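Unit 4: Breading and Frying
Course notes, Basic Food Preparation
Instructor: Mirjana Petkov

Read these before the Saturday lab. Bring an apron, closed shoes and something to tie your hair back with. The lab sheet with the weights is handed out separately.

1. What a coating is for

A coating does two jobs. It browns and turns crisp, which plain meat or fish does only in part, and it slows the loss of moisture from the food inside. A bare piece of chicken breast in hot oil dries out at the surface within a minute or two. With a coating, most of that drying happens in the crumbs.

The standard method has three layers, always in this order:

Flour. Dries the surface so the egg can hold on to it. Shake off the extra. Thick patches of flour turn to paste and the coating slides off later.
Egg. Beaten with a spoonful of water or milk. This is the glue. When it heats, the protein sets and locks the crumbs in place.
Crumbs. Fresh, dried or coarse. Press them on lightly with a flat hand.

Keep one hand for the dry bowls and the other for the egg. If you use both hands for everything you will end up breading your fingers.

After coating, let the pieces rest on a rack in the refrigerator for 30 minutes. The flour takes up water from the egg and the layers hold together better. Students who skip the rest usually find half their crumbs at the bottom of the pot.

2. Batter and breading compared

A batter is a single wet layer of flour and liquid, sometimes with starch or baking powder. It puffs and sets into a smooth shell. Breading is dry on the outside when it goes into the oil and comes out rougher, with more edges to brown. Batter suits fish, onion rings and soft vegetables. Breading suits cutlets, tenders and anything you want to make ahead, as it keeps for several hours in the refrigerator and batter does not. 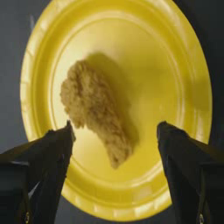

Fig. 4.2. Breaded fried chicken on a plate.

3. What happens in the oil

When the food goes in, water near the surface boils and leaves as steam. Those are the bubbles. As long as steam is pushing outward, little oil gets in. Most of the oil in a fried piece is taken up after it leaves the pot, when the crust cools and draws in whatever is still clinging to the outside. Drain on a rack right away -- paper towels are fine for a moment, but the underside goes soft if the piece sits there in its own steam.

Browning comes mainly from reactions between proteins and sugars at the surface. They go slowly while the surface is wet and speed up once it has dried out.

Oil temperature for most breaded chicken is 350 F. Some points to remember:

Too cool: the crust sets slowly, takes on oil and stays pale.
Too hot: the crust is dark before the center is done.
Too many pieces at once: the temperature drops and you are back to the first problem.

Color alone does not tell you that chicken is cooked. Use the probe thermometer in the thickest part. It must read 165 F.

4. Choosing and keeping oil

Use a refined oil with a high smoke point: peanut, canola, sunflower. Unrefined oils and butter burn too soon. Oil can be used again if it is strained when cool and kept dark and closed. Throw it out when it smells sharp, foams, or smokes earlier than it used to. Salt, crumbs and water all shorten its life, so salt the food after frying and away from the pot.

5. Safety

Never fill the pot more than halfway. Lower the food in away from you. If oil catches fire, turn off the heat and put the lid on -- no water, ever. The fire blanket is on the wall by station 2.

Raw chicken has its own board and its own tongs. Leftover flour, egg and crumbs that have touched it go in the trash, including the bowl that "still looks clean."

For next time

Read Chapter 5, pages 1 to 23, on shallow frying. Write half a page on why a coating comes loose, with at least two causes and how you would fix each one. Hand it in to Leidy Salazar at the start of lab. Anyone with an egg or wheat allergy should see her beforehand about the rice flour and starch version.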